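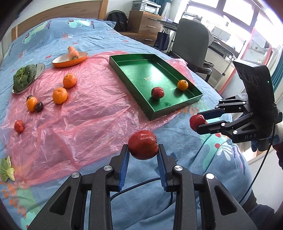 Up at quarter to six again, no alarm, just the magpies going off on the neighbour's shed. February does this to me. Made tea and sat on the back step until it got too bright, then came in and finally opened the envelope from the garage. 2185 dollars! For a clutch! I read it twice and put it under the fruit bowl, which is where I put everything I don't want to think about (the rates notice is under there too).

So the car stays at Larkik until payday and I'm on the bus, the 262, which goes to Grevport the long way, past the showgrounds and every single roundabout in the shire. I don't mind it as much as I thought I would. I got through a whole chapter of my library book and a woman with a trolley full of seedlings gave me a basil plant because it was, she said, falling over anyway. It's on the windowsill now in a mug. Leaning.

Choir was the main thing today. We've got 7 pieces for the autumn concert and I can sing maybe four of them without hiding behind Marcelino Requena, who has a voice like a cello and never looks at his music. He had a go at me in the break, nicely, about coming in early on the Gaete piece. I said I was coming in with confidence. He said yes, one bar of it. Fair enough. I've been humming that bloody entry all evening and I still can't tell if it's on the second beat or just after.

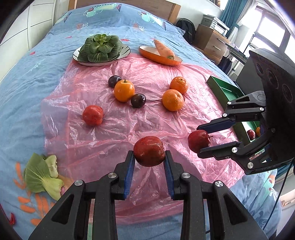

They're talking about hiring the Trevlow hall this year instead of the church, up to 400 seats, and I can't for the life of me think who we'd put in them. Last year we had everyone's mums and a dog. But the piano's better, and there's a proper kitchen, and the church is stinking hot until at least Easter. I put my hand up for Trevlow. Then I somehow ended up with my hand still up when they asked who'd do the supper, so that's me buttering bread for the whole district.

Rang Mum when I got home. Her knee's playing up but she's been to the pool twice, and she wants her big casserole dish back, the brown one. I said I'd bring it when I've got the car. I'm fairly sure I lent it to Jan over the road. Must ask.

Too hot to cook so I had toast and tomatoes for tea and watched half of something about canals. Fan's on high. Need to buy milk, ring Larkik about the clutch, and look for the green folder with the alto parts in it before next rehearsal.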